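Club Night With the Hand-Held Grippers: Talking to Nouhaila Tawfik of the Hollstead Robotics Club 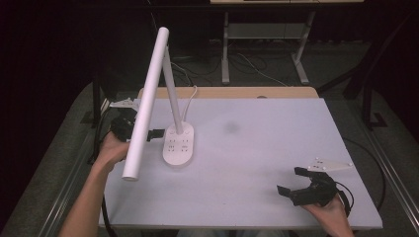
Page last changed: 20 March 2024

Nouhaila Tawfik is already talking when I get my coat off. She runs the student side of the robotics club at Hollstead, and this year's project is a desk lamp. More exactly, getting an arm to work a desk lamp the way a person does. The club's name for the project is Gillow. I ask why Gillow. "Aníbal named it. Ask Aníbal."

I ask Aníbal Montoya later. He says it was the name of his street.

They are entered for the Covusberg meet, student section, household tasks. The team gets to pick one object and has to bring its own recordings. Most of November went on arguing about the object.

"Fouad wanted a kettle," Nouhaila says. "I wanted a drawer. A drawer is easy, I know that, I wanted easy. Then Ximena said lamp and everyone went quiet, and I thought, oh no, they like it."

Ximena Bustos teaches the class that the club grew out of. She says she said lamp mainly to end the meeting. "But it's a good object. It has a button part and a moving part. You press small things and you push a big thing, and those want very different hands."

The recordings are made by hand. A student takes a gripper in each hand, stands at the white board and does the job with the jaws, no fingers on the lamp at all. The buttons sit in a little grid on top of the base. Harder than it sounds. I had a go and missed the base completely on my first try, then shoved the whole lamp back instead of pressing anything.

"Everybody shoves it," says Khrystyna Tymoshchuk, who has recorded more of these than anyone in the club. "You have to hold with the left and press with the right. Or hold the post. Depends how you stand. I'm left handed so I do it the other way round and Fouad complains about my files."

Fouad Fawzy, from across the room: "I don't complain. I sort them into a different folder."

"He complains."

How many runs do they have so far? Fouad looks it up, he doesn't like guessing. The plan is 4000 short ones before the meet, and 23 students are signed up to record. He won't give me the number they have today. "Enough to train a bad one," he says. They did train a bad one. It went for the base every time, got its jaws over the buttons and then waited there.

"Like it forgot why it came in the room," says Nouhaila.

What was wrong with it? Different answers depending on who you ask. Ximena thinks the runs were too much alike, same lamp spot, same start for the hands. Fouad thinks some students paused before pressing, and the arm learned the pause along with everything else. Khrystyna thinks both and says so twice.

So the rules changed. The lamp gets moved between runs now. Base turned a bit, or slid nearer the back, lamp arm up or down. Hands start wide apart in some runs and close in others. No stopping to think over the buttons. If you have to think, you drop the run and start again.

"That rule is hard on the new ones," Aníbal says. "They want to do it nicely. I keep telling them nice is slow."

He built the first set of mounting plates, the flat white pieces that sit on top of the grippers, and he has opinons about them. The first ones bent. The next ones had the holes in the wrong place, his fault, he measured from the wrong side. What they use today is the third try. Does he want a fourth? "Yes. Ximena says no."

Ximena says no. "We have 13 weeks of club time. He can make plates after."

I ask about the cables, one coming off each gripper, because I stepped over a few on the way in. This gets a groan. The rule is that they hang to the outside, left one down the left, right one down the right, and never across the board. Early on a cable got dragged over the lamp base in the middle of a good run and Nouhaila lost an evening looking for every file where it had happened.

"You watch them all," she says. "There's no trick. You sit and watch lamp, lamp, lamp."

Does she dream about it? "No. My mother asked me the same thing."

The white board came from Radwan, the supply shop near the school, which let them have it cheap – a corner was chipped. They put it on top of the wooden table for the pale background, the grain was confusing things, or Fouad believed it was. Khrystyna is less sure. They never tested it properly, she says, they just liked how the board looked. It has picked up a smudge since. Ximena wants it wiped, Fouad wants it left alone untill the recording is done, so all the runs match. It is still there.

What's left to do? The lamp arm, mostly. Pressing is coming along, but pushing the arm up and down with jaws is awkward, it's round and the grip slides. Khrystyna shows me her way, which is to nudge from underneath with the jaws shut. Aníbal shows me his, which is to pinch near the end cap. They don't agree and both ways are going into the recordings for now.

"It will probably pick one," Nouhaila says. "I hope it picks Khrystyna's. Don't write that."

She said later I could write it.

I ask what they do if they don't place at Covusberg. Fouad shrugs. Ximena says there's a drawer in the storeroom. Nouhaila puts both hands up – finally, a drawer – and goes back to the table, it's her turn to record.

Club meets after last class, second floor. New students welcome, ask for Ximena Bustos. Closed shoes please.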